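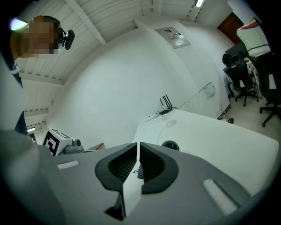 A reader in Galden wrote in to object that I had the order wrong in the May post on hard water, and that a kettle should be descaled before the water is tested, with the test strip dipped in water drawn straight from the tap. The second half of that is correct. I had been testing water from the kettle, which had already dropped part of its calcium on the heating element. The readings in that post are low and should be ignored.

I repeated the test this week with cold tap water, run for 40 seconds first. The strip showed the top band, where the earlier one had shown the band below it. That matches what I see on the shower head, so I believe it.

The first half of the objection I don't agree with. Descaling first makes no difference if the sample never touches the kettle. It only matters if you want to know how fast scale comes back, and for that you need a clean start.

So I did that as well. The kettle is a Flodon, steel inside, with a flat covered element. I used citric acid powder, 40 grams to a liter of cold water, heated until it was warm to the hand and then switched off. Full boiling is not needed, and very hot citric acid on heavy scale can leave calcium citrate behind, a white film that is harder to shift than what you started with. I suspect that is what happened in the spring, when I boiled it twice and ended up with a cloudy ring at the fill line.

The fizzing stopped well before the scale was gone. I poured the first batch out, mixed a second one at the same strength, and left it. After that the floor of the kettle was bare metal apart from a patch near the spout. The patch came off with a soft brush. I rinsed it 3 times and boiled one full kettle to throw away.

Then the log. I boil 600 milliliters at a time, and I wrote down each boil on a card taped inside the cupboard. After 7 days there was a thin chalky coat over the whole base, dull but smooth. It wiped off with a damp cloth while it was that thin. I had assumed scale bonded to the steel right away and that wiping was useless. At this stage it isn't.

Two things seem to slow it down. Emptying the kettle after use is one. Standing water cools, evaporates a little, and leaves a line. The other is filling only what is needed, which also saves power. I haven't separated the two effects and don't plan to.

The Furnmont filter jug is still in use for drinking water. I'm not going to put filtered water through the kettle during the test, as it would spoil the comparison. The cartridge is due for replacement anyway, and an exhausted cartridge tells you nothing about the filter.

Vinegar came up again in the comments. It works. It is slower at kitchen strength and the smell stays in the lid seal. I have no other argument against it.

The May post now has a note at the top with the corrected reading. The card stays up until the next descale, and the next entry goes on it tonight.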